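Folding and packing for a week in Trevosness, a thread. I have a bed, a puffer jacket, a pair of jeans and opinions.

First, the bag. It's a Medve, the small one, bought because it fits under an airline seat. I am not flying. I am getting a train and then a bus that stops if you wave at it with enough conviction.

The forecast says mild with a chance of everything, so the puffer is coming. It's tan, or khaki, or whatever Stilletti called it on the label before the label washed blank. It has spent the summer on the back of a door, getting bigger.

Method as follows. Zip it up, face down, arms in across the back, fold in half, then lean on it like you're trying to get a confession. It comes back up. You lean on it again.

Jeans were easy. Jeans want to be folded. Half, half again, put down, done, and they stay where they're put. I have known jackets for years that couldn't manage it.

Work surface is the bed, with the monkeys on. Yes, I am a grown adult with cartoon monkeys on my bed. They were in the sale and they have never once judged my folding, although they do all have their mouths open.

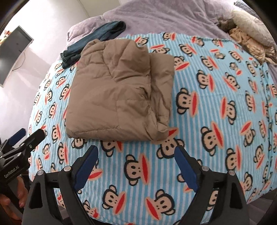
Evonness replied to say I should roll the jacket, never fold it, and that everyone who folds a puffer ends up buying a second bag.

I have tried rolling, Evonness. You get a very firm sausage for as long as you are holding both ends of it. Then the phone goes.

Also the sausage is the one shape a Medve will not take. The bag is a flat rectangle. The jacket, folded, is a tall rectangle. I feel we are at least in the same family of shapes.

Somebody else has asked about the beige blanket and whether it's coming too. It is not. It lives up the far end of the bed with the lavender one, and the two of them migrate about in the night. I get whatever's left.

The lavender one wouldn't fit in a suitcase, never mind this. I packed it once for a November weekend and it was the only thing I took. Warmest I've ever been in yesterday's shirt.

Current thinking on order: jeans at the bottom, flat, socks down the sides, jacket last so that it can push against the zip and feel important.

Alternative thinking: wear the jacket. I know. I got there before you did. It's a long train and I'd be poached by the second stop. 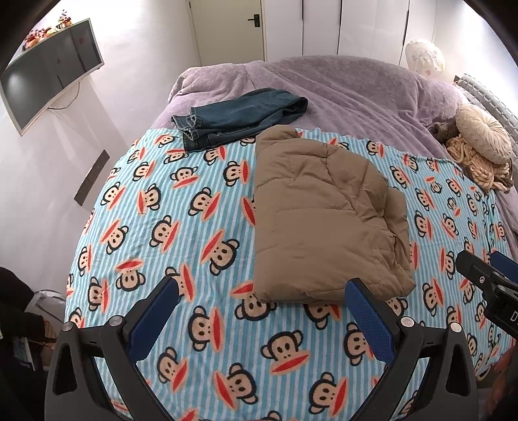 Thread last edited: 2020-09-02

Edit was to take out a post where I said the jacket had gone in. It had gone in. The zip hadn't gone round.

For those following the numbers, this thread has had 300 likes, and my one on descaling a kettle, which had actual information in it, got none.

Second attempt: jacket in first, standing on its edge like a book, jeans laid over the top. Zip went as far as the corner. There is a sleeve involved.

Third attempt: took out the spare shoes. Shut like a dream. I'm now going to a place with one hill and a beach in the shoes I stand up in.

Shoes are going in a carrier bag. I can hear Evonness typing.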